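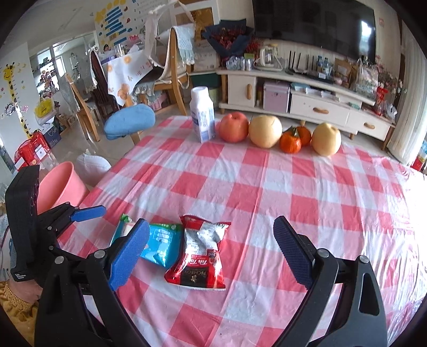 シャクンタラ・トマールは、家事ロボットが実用になるかという問いに「袋菓子と梨を同じ力でつかんでいるうちは無理だ」と答えた。箱や缶は数年前から扱えるが、食卓に出ている品物は硬さも重さも表面の滑りやすさも揃っておらず、片付けという一つの動作に見えるものが、機械にとっては別々の課題になるという。

ノロラック(Norolach)は2018年7月31日、家庭内の片付けと小売店の棚補充を対象とした把持試験の中間結果を公表した。試験は6月に始まり、二指式の把持機構を用いて、食品の小袋、紙パック飲料、果物、布類を所定の位置へ移す作業を繰り返した。試行回数は2,432回。このうち626回で、落下、つかみ損ね、包装の変形のいずれかが記録された。人が途中で手を添えた試行は失敗に算入している。

失敗が最も多かったのはフィルム包装の菓子類である。内部の空気で膨らんだ袋は、指を閉じると中身が片側に寄り、持ち上げた時点で重心が変わる。把持力を上げれば滑りは減るが、中身が割れる。光沢のある包装では照明の反射により輪郭の推定がずれ、指先が袋の端だけを挟む例もあった。

果物では別の問題が出た。リンゴや梨は形状が安定しており、把持の成功率自体は高い。ただし接触時に転がると、隣の品物を押して配置全体が変わるため、認識からやり直すことになる。葉の付いたミカンは、葉を果実の一部とみなすかどうかで把持点の計算結果が分かれた。紙パックは側面を挟めば保持できるが、残量が不明なため、持ち上げ速度を低く設定する必要があった。

指先の材料については、ブリロウ(Brillow)製の発泡パッドと、表面に凹凸を付けた樹脂パッドを比較した。発泡パッドは柔らかい包装への追従性に優れる一方、100回前後の使用で厚みの回復が遅くなり、把持力の補正が必要になった。樹脂パッドは耐久性で上回ったが、薄い袋では滑りが増えた。左右で異なる材料を組み合わせる構成も試しており、結果は次回の報告に含める。

店舗での作業は家庭より条件が良い。品物の種類と置き場所が事前に登録されており、棚の奥行きも一定である。試験に協力したスーパーのプララード(Plalard)では、閉店後の補充に限れば人の介入は少なかった。それでも所要時間は店員の作業を上回り、同店は導入時期を決めていない。

家庭向けでは、置き場所の定義が残る。食卓の上の物をどこへ戻すかは世帯ごとに異なり、同じ世帯でも日によって変わる。現行の試験では移動先を人が指定しており、機械が自ら判断する段階にはない。スヴェインビョルンソン(Sveinbjörnsson)が開発中の制御ソフトウェアは、過去の配置から移動先を推定する機能を備えるが、今回の試験では使用されなかった。

ノロラックは次の試験で布類の比率を引き上げる。タオルや布巾はつかむこと自体は容易だが、畳む工程を含めた評価方法が固まっておらず、今回の集計では移動のみを成功の条件とした。家庭向け製品の発売時期については公表していない。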